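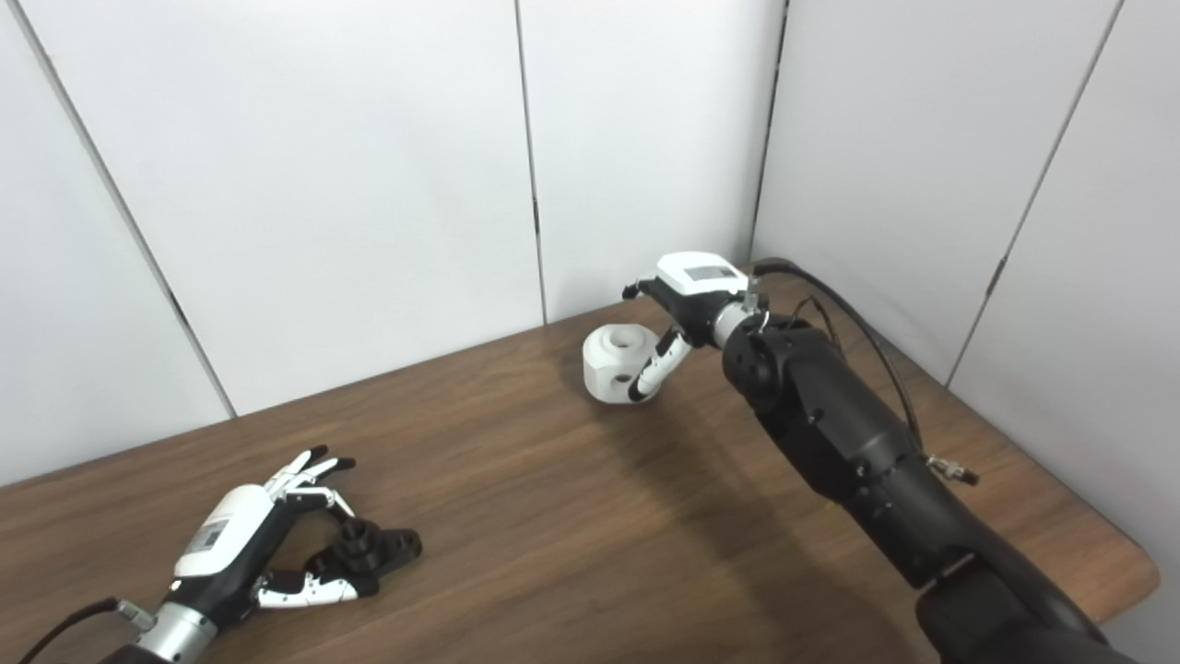 Safety and Service News

Clanadum pauses two-handed work at Amville after a grip fault

AMVILLE, October. I run the handling team at Clanadum, and I asked if I could write this one myself, seeing as it's my team's fault we're talking about (in both senses of the word). So please forgive the lack of polish. Our press office has checked the facts and left my brackets alone.

Earlier this month one of our two-armed benches at the Amville workshop held on to a part when it should have let go. The right hand had a fingertip in the side hole of a white test block, the release command went out, and the finger stayed curled. The arm then started its next move with the block still hooked on. It dragged the block over the tabletop, tipped it and pulled hard enough against its own wrist to trip the force limit, and at that point both arms stopped dead. Nobody was hurt. The person running the bench was behind the line where they should be, and they hit the stop button as well, which is exactly what we train for and I was very glad to hear it!

I want to be plain about why we're putting out a release over a block falling over. Customers have these same hands. Some of them use the same release routine, and a finger that stays bent when the software thinks it's straight is a safety matter whatever it happens to be holding. We would much rather you heard it from us, and early.

What we found

We spent the first afternoon blaming the finger. It seemed fair, it was the finger that was stuck. We took it apart, found nothing at all wrong with it, put it back together and felt a bit silly.

The trouble was in the messages between the hand and the bench controller. When both hands report at the same moment, the controller can read the left hand's "open" as if it had come from the right. Most of the time the two hands are doing the same sort of thing and you'd never notice. On this job the left hand was lying open next to a black plastic part while the right was still gripping, so the mix-up mattered a great deal. The bench believed the right hand had let go, and off it went.

We went back through 2285 logged releases from the Amville benches and found the same mix-up in six of them. In four the block slid off the finger by itself and the job carried on, so no alarm was raised. That bothers me more than the one that tripped the limit, if I'm being frank. We had the evidence sitting in our own logs and we weren't looking for it, and I've said as much to everybody upstairs.

What we've done

All two-handed work at Amville stopped the same day. One-handed jobs are carrying on, as the fault needs a pair of hands to happen.

Zinchenko, who supply the controller software, have written a fix that ties every message to its own hand. We have it running on two benches now, with the arms at reduced speed. We have also added a check of our own: before an arm moves away from a part, the hand has to report its finger positions a second time, and if they don't agree with the first report the arm stays where it is. It makes each job a touch slower. I can live with that.

The logs are going to Clokonent as well, who do our outside safety reviews. They'll have the raw files and not my tidy version of them. The two-handed benches won't go back to normal speed until their review is finished, and I'm not going to guess at a date.

What we'd like customers to do

If you run two of our hands from one controller, please switch to one-handed jobs until you've had the update. If you really can't, turn the arm speed down to the lowest setting and keep people behind the line whenever the arms are powered, including while a part is "only" being put down. And if you've ever seen a part come away with the hand when it shouldn't have, even once, even ages ago, do send us the log. Small ones count. I'd love to see them, and so would the rest of the team.

We'll put out a further notice when the Clokonent review is in.

About Clanadum

Clanadum builds and services robot hands and two-armed workbenches from its workshop in Amville. Questions about this notice can be sent to the Clanadum service desk or the press office.

Ends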